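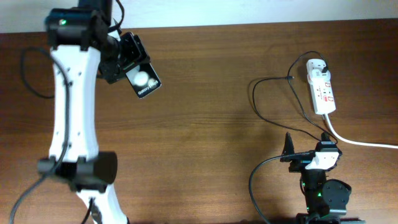 Why not just write the motion in code, one reader asked us after the July issue, if the phone and the table are always the same? We got this question from 2 other people also, so we answer it in the newsletter.

The phone is not always the same, and it is never in the same place. At Skiser we teach the task by remote control. One person moves the arm from the next table, and the computer saves every position of the joints together with the camera view. For the phone task we want 1,000 good recordings. Until Sunday evening we had 697.

A good recording is slower than people think. New operators are in a hurry and they close the gripper too early, so the phone turns in the fingers. We ask them to stop for a moment before the grip and again before the release. If the operator makes a mistake but repairs it, we keep the recording, and we write "repaired" in the notes. If the phone falls, we delete it.

The cables are still a problem for us. Bilgin made a clip for the long link of the arm, and we will test it next. Please do not change the cables by yourself during a session, also when they look ugly.

One session is now 8 recordings, then a break. Before it was longer, and the last ones were poor. The people from Istex asked if they can try the control also. Yes, they can, in the afternoon, but please write first to the Ketard mailing list.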